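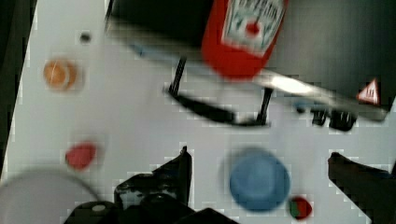 Briggs sixth on grid after late setup change at Holon

Yakubu Briggs will start sixth in the Mosska touring car race on Sunday, May 7, 2023, after the Kruger team softened the rear anti-roll bar between the two qualifying runs.

His car had shown understeer on entry to the final corner in the first session. Race engineer Madalena Vilela also lowered the rear tire pressures and left the front springs alone.

“The balance is closer to what we had in April,” Briggs said. “Tire wear past half distance is the open question.”
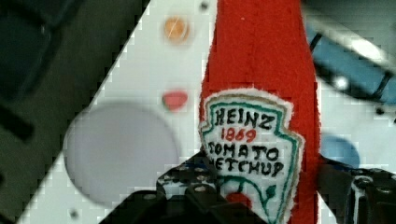
Red plush ketchup bottle with a white label patch.

The race runs 49 laps with one mandatory stop — fuel and tires may be serviced together. Domingo Espinoza starts from pole, with Latrice Gallagher alongside.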